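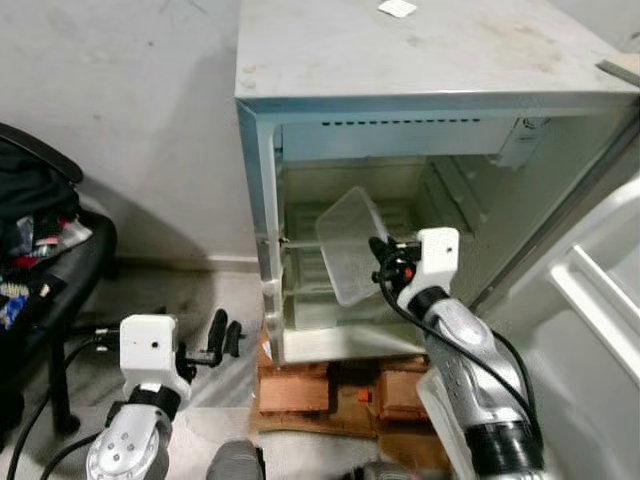

A small white refrigerator with the door open and its shelves in place.

Yogurt keeping (home)

Filed under: Kitchen Basics > Dairy & Ferments

Print this article | E-mail this article

Yogurt keeping is my own catch-all name for everything that happens to homemade yogurt after the milk has set: chilling, straining, storing, and saving a spoonful to start the next batch. Most entries on yogurt (including the long one on this site) spend their time on the making and then stop, so I've tried to cover the rest of it. I make a batch nearly every week and have done so long enough to have ruined it in most of the available ways!

Background

People have soured milk on purpose for thousands of years, and for most of that time they did it without any cold storage at all. The souring was the storage. Fresh milk in a warm climate goes off fast, but milk that has been turned acidic by friendly bacteria holds out a good while longer, and if you drain the water out of it and add salt it holds out longer still. That's where strained yogurt and labneh come in, and also the little balls of labneh kept under olive oil, which I love and which never last in my house long enough to test anything.

Two kinds of bacteria do the work in ordinary yogurt. They like it warm, a bit above body heat, and they eat the milk sugar and give off lactic acid. The acid makes the milk proteins clump into that soft gel. Cold doesn't kill them, it just slows them way down, and that matters for everything below.

Chilling

Once the yogurt has set it needs to go somewhere cold, and it needs to go there gently. A fresh gel is weak. If you carry the jar across the kitchen swinging it like a lunch pail (guilty) you'll get cracks and a puddle of whey. I leave mine on the counter for 30 minutes with the lid loose, then move it to the refrigerator and leave it completely alone overnight. It firms up a surprising amount by morning.

Whey on top is normal, by the way. Stir it in or pour it off, whichever you like. I stir it in if the yogurt is thick and pour it off if it's thin, and I put the poured-off stuff in pancake batter.

Where you put it

Temperature inside a refrigerator is uneven, and the small ones can be the worst for it. Yogurt wants to be steadily cold but never frozen, because ice crystals break the gel and you end up with something grainy that's only fit for baking. I keep a cheap thermometer in with the jars and aim for just under 40 degrees Fahrenheit. The door is the warmest place in most refrigerators and gets a blast of room air each time it's opened, so I don't keep starter there. Against the back wall can be too cold.

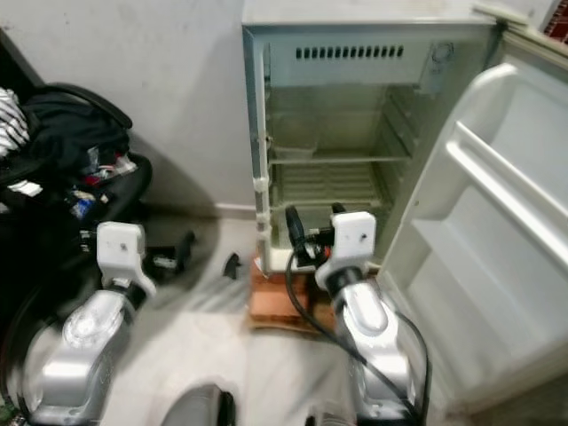 Straining is the step that turns plain yogurt into the thick kind, and all it takes is cloth, a bowl, and patience. My regular batch starts with 950 grams of yogurt in a colander lined with a clean dish towel. After a couple of hours it's spoonable and rich, and after a full night with a pinch of salt it's labneh. It should drain in the cold, and a wire shelf that runs right across a mini-fridge, with a see-through tray pushed over to the left, is very close to how I set mine up. The tray goes under the colander to catch drips, and being able to see through it means I know when it needs emptying. Don't squeeze the cloth to hurry things along, or you'll push the solids through and make a mess of the towel.

I learned the cloth trick from the booklet that came with my Hasano jars. The booklet calls for 200 grams of salt in one of its recipes, and I'm convinced that's a misprint for 2. I tried it. Once!

Saving a starter

Before anybody gets a spoon into the new batch, take out 30 grams and put it in its own small clean jar. Use it within a week. The two kinds of bacteria drift out of balance over time, and an old starter gives yogurt that is sour but runny, or one that takes forever to set. You can freeze starter in an ice cube tray and it mostly works, though I've found the first batch from frozen is a little sluggish.

Some starters can be carried along for years. The packet kind sold in supermarkets usually fades after several rounds, and then you buy a new one. My current starter came from a tub of Chatzigeorgiou sheep's milk yogurt and it has been going strong since last winter, even though I feed it plain cow's milk.

How long it keeps

I eat plain homemade yogurt within ten days or so. Strained keeps roughly the same, labneh in oil a bit longer in the cold. It'll get more sour as it sits, which is fine. Pink or orange streaks, fuzz, or a yeasty smell are not fine, and the whole jar goes out, not just the top.

See also: Kefir; Buttermilk; Labneh; Quark

Last updated 2021-05-08

We use cookies to remember your preferences and count visits. By continuing to browse you accept our cookie policy. OK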